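Section 9. Bed and step platform: setting up the room and hanging up outerwear

Read this section after the Westia bed base has been assembled and leveled. You will need the mattress, one fitted sheet, two pillows with cases, the pine step platform and a few clothes hangers.

9.1 Making the bed

1. Lay the mattress on the base and push it square to all sides.
2. Pull the fitted sheet over the corners, starting at the wall side. Smooth it flat with your hand.
3. Put the cases on the pillows and stack them at the platform end of the mattress.

Note: The pillows may also be placed side by side. Stacking them leaves more of the mattress clear for laying out clothes.

9.2 Placing the platform

1. Carry the platform to the end of the bed. Two people should lift it – do not drag it across the floor.
2. Set it down with the raised tier at the back and the low step at the front.
3. Slide it against the bed until there is no gap.
4. Press down on each corner. If the platform rocks, fit the felt pads from the Trodum parts bag.

The planks are unfinished pine. Knots and visible grain are normal. Wipe up spills right away and sand any rough spots lightly along the grain.

Caution: The platform is rated for a total load of 186 kg. Do not jump on it or stack boxes on the upper tier.

Caution: Keep cords and loose bedding off the step.

9.3 Hanging up a jacket

1. Lay the jacket on the bed and empty the pockets.
2. Open the front fully. Slide one end of the hanger into a shoulder, then the other.
3. Lift the hanger just below the hook, so that the hook itself stays free for the rail.
4. Check that both shoulders sit evenly and the collar is not folded under.
5. Move the hanger to the rail. Hold it high enough to keep the hem clear of the pillows.

Note: Damp jackets should dry elsewhere first. Moisture can mark both the sheet and the bare wood.

Heavy coats need a wide-shouldered hanger. Thin hangers are fine for light jackets, shirts and vests.

For rail installation, see Section 10.

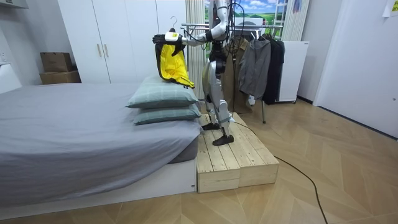
Fig. 9-2. Jacket held by the hanger just below the hook, platform against the end of the bed.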